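Home News Style Jewellery Watches Weddings Subscribe

Bulbridge jewellers bring back bead restringing after customer demand

A jewellery shop in Bulbridge is to start restringing pearls and beads on the premises again, after two years of sending the work away.

Mercado, in Pellness Road, will take in necklaces and bracelets from January. Owner Felicidad Padilla said customers had grown tired of waiting for their pieces to come back, and that several had stopped wearing them altogether.

"People would bring in their grandmother's pearls, hear how long it would take and put them back in the drawer," she said. "I'd sooner do them here, where I can ring the customer if I find a cracked bead or a worn clasp."
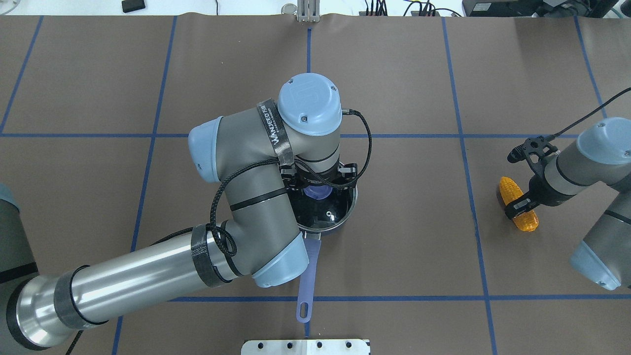
A robot arm over a brown table marked out with blue tape.

The shop will offer plain stringing and the knotted kind, in which a small knot is tied between each pearl. Knotting takes longer and costs more, but it stops the pearls rubbing together and means only one is likely to be lost if the thread snaps.

Customers can choose silk or a synthetic thread. Mrs Padilla recommends silk for pearls and the synthetic for heavier stones such as agate and jasper, which can have sharp edges around the drill hole.
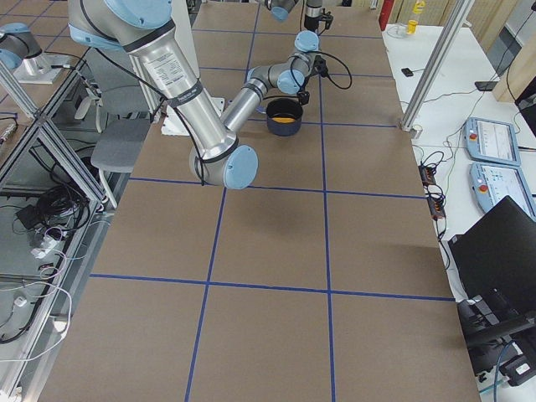 She also advises having pearls that are worn often restrung every couple of years. Thread that looks grey near the clasp, or gaps that show between the knots, are signs that the work is due. Perfume and hairspray should go on before the necklace does, and pearls are best stored flat.

The service follows a trial in the autumn, when the shop restrung 96 pieces. Most were single strands of pearls, though amber and coral were also handed in. More than 11 of the clasps had to be replaced as well.

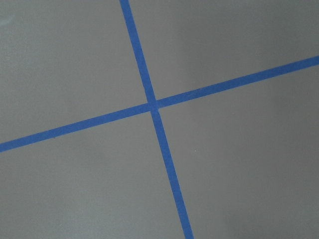

Two strips of blue tape cross on a grey surface.

Mercado will also sell a small range of new clasps made by Nilance, a silversmithing workshop on the edge of town. These come in silver and gold plate, including a larger toggle design for people who find the usual hook and box fastenings fiddly.

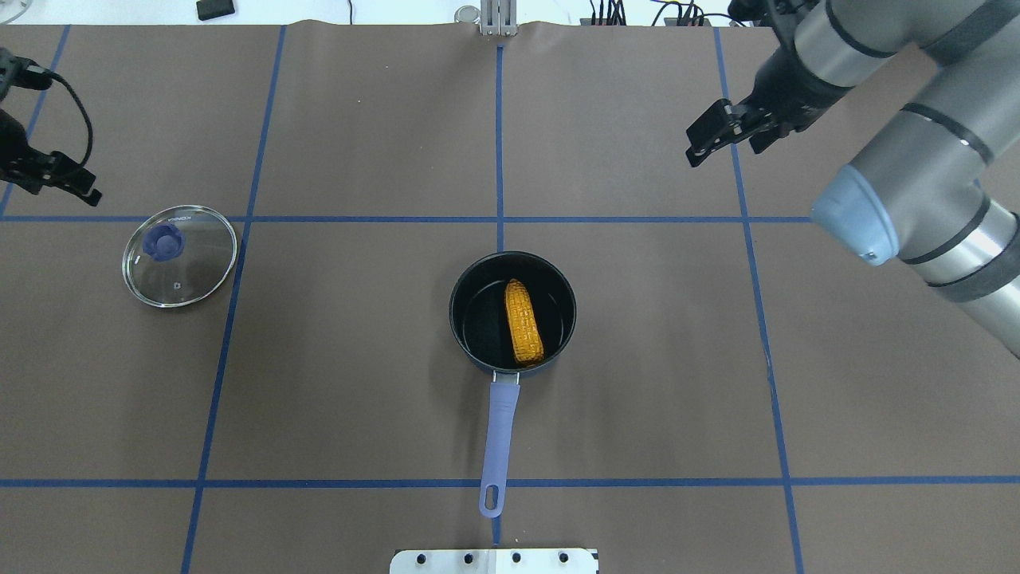

Blue tape divides the brown tabletop; a saucepan and a glass lid are on it.

Prices depend on length and the type of thread, and will be given at the counter before any work is started. Pieces can be dropped off from 10am, and no appointment is needed. Broken strands should be brought in a sealed bag with any loose beads.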